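2024-09-19
Entered by Adesuwa Omoregie, Market Price Desk

Entry: staple food prices, third collection round

This entry records the work done on the food price series since the last round and the changes to procedure that follow from it. It should be read with the collection sheets, which are in the shared cabinet under the name of each market.

Status of the round

Sheets have been received from the Grukitz and Adeyemi markets. Nurnard is partly complete: rice, beans and garri are in, palm oil and onions are not. The collector at Nurnard reports that the oil sellers have moved to the far side of the motor park while the drainage work goes on, and that two of our regular stalls have not reopened. I have asked for replacement stalls of the same size. Until they are agreed, the palm oil line for Nurnard is to be left blank. It must not be carried forward from the previous round.

Rice

The main difficulty in this round is the bag. Sellers at Grukitz quote a price for "a bag" without saying which one, and on inspection several of the bags had been opened and sewn up again. A resewn bag may be short by several cups. The price looks lower on the sheet, and a reader would take it for good news when the buyer has simply received less rice. At one stall the quoted price was 3000 naira below the neighboring stall for what both sellers called the same local grade. The cheaper bag had been restitched along the top.

From now on, collectors will record the bag as factory closed or resewn. Resewn bags stay on the sheet but are kept out of the average. Where a seller is willing, the bag should be weighed at the stall.

Garri and beans

Both are sold by the measure, and the measure differs by market. Adeyemi sellers use a painted bowl that holds noticeably more than the tin used at Grukitz. The earlier rounds treated the two as equal. I have gone back through the sheets to January and marked every garri and bean figure that depends on this. They will need to be converted to weight before any comparison between markets is published. White garri was quoted at roughly 1000 naira per measure at Adeyemi. I would not place that beside the Grukitz figure in its present form.

Brown beans were scarce at both markets. Two sellers gave transport as the cause, one gave the road levy, and one declined to answer. These remarks are kept in the notes column only and should not be reported as findings.

Transport charges

The porters' charge from the wholesale line to the gate at Grukitz is now 400 naira per bag. It was left out of the earlier rounds on the ground that some buyers carry their own goods. I recommend that it be collected as a separate line and not added to the price of the rice.

Public queries

The desk received a number of messages about a notice passed around on phones, which claimed that bags were being sold at a government price at the Nita depot. The collector went to the depot during opening hours and found no sale in progress and no price posted. The depot clerk had no instruction on the matter. Our reply to callers should say what was seen and on whose visit, and should offer no opinion on the source of the notice.
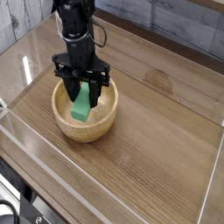
Actions before the next round

Replacement oil stalls at Nurnard to be confirmed with the collector and written into the stall list.

Bowl and tin to be filled with garri and weighed, 10 fillings each, with the results entered on a separate sheet and signed.

Sheet layout to be amended to carry the bag condition and the porters' charge. Old blank sheets should be withdrawn from the field bags so that the two forms are not mixed.

Draft bulletin to be held until the garri and bean conversions have been checked by a second person. The rice section may go forward on its own if the program office asks for it.

A.O.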